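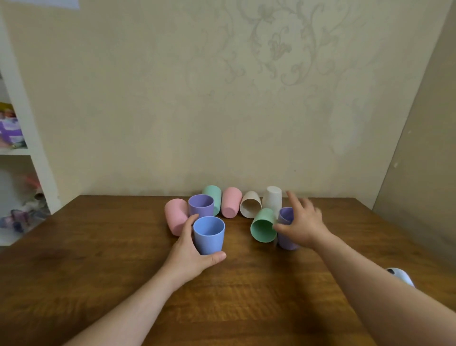 Naledi Pretorius
Technical support, Clasterier

Character biography pages truncated after patch 3
Status: Resolved
Component: Codex / character profiles
Platform: PC, both storefronts
Reported by: Ornella De Luca

Original report

Since the July patch, the backstory page for Captain Bernari stops in the middle of a word. The text runs as far as his second voyage and then shows three dots. The "Continue" button is grayed out. Voice lines on the same page play normally. I had all chapters unlocked before the patch and the achievement for reading them is still on my profile. Reinstalling did not help. Language is English, text size is Large.

Reply, Naledi Pretorius

Thank you for the report. Please send the following:

codex.log from the user data folder
Your text size and interface scale settings
The names of any other characters whose pages are cut short

Do not delete the save folder. Chapter unlocks are stored there and are only synced to the account when the game closes normally.

Reply, Ornella De Luca

Log attached. Text size Large, interface scale 90 percent. The harbor master and the ship's surgeon have the same problem. The cook is fine, but her biography is one paragraph. If I switch the game to Italian, Bernari's page is complete.

Internal notes

Reproduced on a clean install with the save supplied. Relevant lines from the log:

codex: load profile bernari_captain
codex: body length exceeds page buffer, trimming
codex: next page index invalid, disabling control

The save file is good. All chapter flags for the three affected characters are set, and the unlock dates match the account record.

Tested with text size Small, interface scale 90. Same result.
Tested with text size Large, interface scale at default. Same result.
Tested with Italian text. Page complete, Continue button active.
Tested English text with the previous build. Page complete.

Display settings are ruled out. Passed to Dineo Van der Merwe, who maintains the text importer.

Note from Dineo Van der Merwe

The English biographies were re-exported for this patch after the continuity edit (Bernari now goes to sea before his father's death, so chapters one and two were merged). The export was done from the new template, and that template does not write page break markers. Without a marker the importer treats the whole body as one page and trims it at 400 characters. The other languages still use the old files with the old chapter order, markers included.

That also means the Italian text is complete but out of date. Opened separately as a localization task for Marietjie Engelbrecht. Players switching languages will see two versions of the captain's childhood until it is done.

Checked all 178 profile entries in the English file. Any entry longer than the limit is affected. Short entries display correctly with or without markers.

Fix

Markers restored in the English file. The importer now rejects an entry that is over the limit and has no marker; previously it trimmed the text and wrote a log line. The Continue button reads its page count from the imported data, so it needed no change.

Workaround for players on the current build

Close the game.
Open the launcher and go to Settings, Text Language.
Select any language other than English and let the text pack download.
Start the game and open the Codex once.

The full biography can be read in the selected language. Switching back to English brings the fault back until the hotfix is installed.

Reply, Naledi Pretorius

The hotfix is live. Restart the launcher and confirm that the build number on the title screen ends in 3. No action is needed on your save. Please check all three characters, and check that the Continue button on the surgeon's page leads to the Prurkthorpe chapter.

Reply, Ornella De Luca

Bernari and the harbor master are complete. The surgeon's page works too, but the Prurkthorpe chapter has the heading from the previous chapter ("The Ntuli Crossing").

Reply, Naledi Pretorius

Confirmed. The heading is a text error in the re-export and is unrelated to the trimming. Logged as a separate item and linked to this ticket. It will be corrected in the next regular patch.

Closing this ticket. Replying to it within the next week will reopen it.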